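30 November 2021
Workshop notebook, cloth and basket bench

Long entry today, sorry to whoever reads this after me, but it was a good one.

Felista got the last of the plush cut before lunch, so we finally have all the colors in one place and I could start on the baskets properly. The Sendari kits go out in March and I'd like the packing order settled well before then. Upendo's idea is that every kit is one basket, with the soft stuff on the bottom and the hard pieces on top. I wanted to try it the other way around first and I'm glad I did, because it's terrible. The plush springs up and pushes everything under the rim of the basket out of line. So Upendo was right, and I've told her so in writing!

Notes on the green. I love the green. It's the long-pile one, grassy, and it hides seams so well that Muthoni couldn't find the join on the test piece until she turned it over. It sheds at the cut edge though, more than the cream did. Shake it out over the bin, then roll a lint brush along the edge, then shake again. Two shakes got nearly all of it. I tried folding it in quarters and it simply won't stay folded – it opens up as soon as you let go. Bunching it works better. Push it down at one end of the basket and leave the other end for the flat cards and the spools. 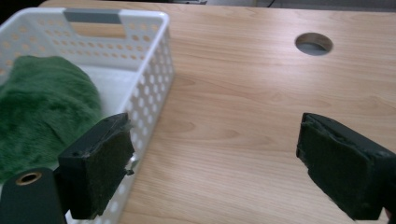
The white baskets are a big step up from the cardboard trays. Smooth floor, so the fluff wipes straight off with a damp cloth, and the holes in the sides let you see a bit of color from across the bench, a thing I hadn't expected to like as much as I do. The slot in the short end is wide enough for Gladys's work gloves. She carried 12 of them down the hall, stacked, and said her hands were fine. I had mine in one go too, but only eight.

Things to watch. Small spools roll. If you set them down near the cable hole in the tabletop they will find it, and I've already been on my knees under there once this morning (pink thread, recovered, dusty). Naomi has a spare cap from the Vastville room that might fit. I need to measure the hole before I ask her for it.

Labels: Negussie stock only comes in the wide size and doesn't sit flat over the perforations. The corners lift. Tried a tie-on tag through one of the holes and it's much nicer, takes no time at all, and you can pull it off when the basket gets reused. We have 200 tags in the drawer, the buff ones. Felista wants string, I want the thin elastic. Going to make up one of each and leave them on the shelf for people to pick at.

Still to do:
- cut edges on the green, try the pinking shears
- ask Naomi about the cap
- cream plush, same bunching test
- write the packing order on one card, big letters
- find out if Novora still sells the small spool boxes

Muthoni is in tomorrow morning and will start on the cream. Lint brush is in the top drawer, left side, please put it back there.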